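4.2 Setting up and maintaining the simulated cell

The Turniden cell is a single white arm with a two-finger gripper, mounted beside a white table in a small tiled room. The task is to pick up a teal block and set it down clear of the plate. Figure 3 gives two views of the cell, (a) a general view and (b) a close overhead view of the tabletop.

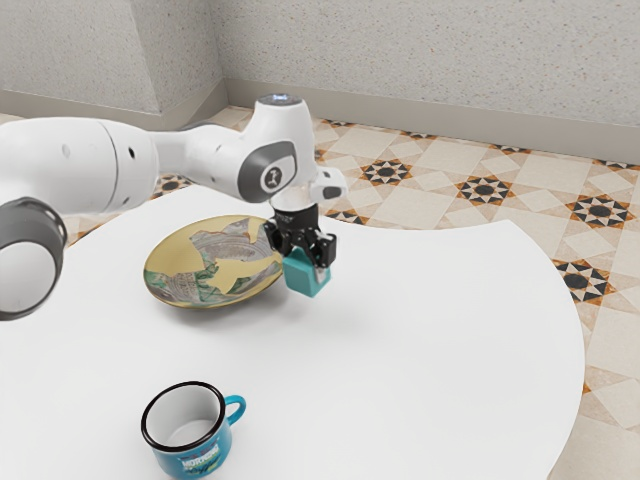
Most of the upkeep concerned the gripper. In the first build the fingers closed with too much force and the block slid out sideways. Valter Engström lowered the closing force and raised the friction on the fingertips, after which we ran 807 trial grasps before fixing the values. The mug and plate were kept as loose bodies so that a knock from the arm would show up in the log.

The overhead view was set up separately. Ashwin Bangera aligned it with the table plane and repeated the check after every change to the lights, as a soft shadow beside the plate could shift the detected edge of the block. 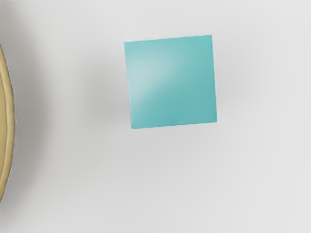 Figure 3. The Turniden cell: (a) general view; (b) overhead view.

How often does the cell need to be recalibrated? Once after each change to the arm model or the lighting, and otherwise every 3000 episodes. The routine takes the arm through a fixed set of poses and compares the block position found from above with the one held by the simulator. The November release needed it twice, both times after an update to the wrist joint.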